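Re: [homebots] Are we there yet with chores?
From: Dorottya Orbán
Date: 7/31/22

Hello all, and a special hello to Shufen, whose message I've been meaning to answer properly ever since it landed.

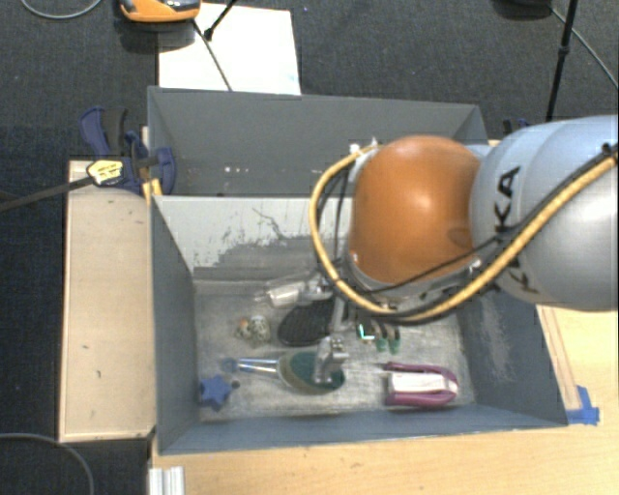
Shufen Dai wrote:
> My mum asked me again when she can get a machine to tidy the
> kitchen drawer and I didn't know what to tell her. The videos
> make it look like next January. Is anyone on the list close
> enough to the real thing to say? She'd settle for one that
> does the washing up and puts the brush back after.

Please give your mum my warmest regards, and tell her I'd hold off clearing a space for it just yet!

I've spent a good part of this winter on bin picking (jumbled odds and ends in a grey bin, an arm over the top, get them out one at a time), and I've come away both more impressed and more patient than I was. If every item is the same and has a nice flat face, the job is more or less solved. Imre Lakatos saw a line at Győri that lifts the same bracket all day and hardly needs a person near it. A kitchen drawer is another matter. You get a brush lying on its side, something see-through beside something dark, two things tucked under each other, and each of them wants to be held differently.

A brush sounds easy until you try it. Do you go for the handle, which may be clear plastic that the depth camera half ignores, or for the head, which is a better target but wide and lumpy? We logged 3,357 attempts on mixed bins and 672 of them came up with nothing in the fingers. I know four out of five sounds lovely — I was rather chuffed myself — but picture your mum's washing up on those terms. And that only counts the lifting. Putting the thing back where she likes it is a whole second problem, and we've barely started on it.

Anikó reckons the walls are worse than the objects, and I've come around to her view. Anything that settles against the side or in a corner leaves no room for a finger, and the arm has to nudge it out first, which a toddler does without thinking. The Sesen people are trying suction for those. Merja Juntunen has promised to write up how it went at Jeris, so a gentle poke to Merja if she's reading.

My own guess is that the shop floor gets there in 5 years for small mixed parts, and the kitchen drawer in 13, if someone can make it cheap enough. I'd be delighted to be wrong. In the meantime, Shufen, could you ask your mum what's in the drawer? I'd love a proper list to try out on the bin.

Cheers, and keep warm,
Dorottya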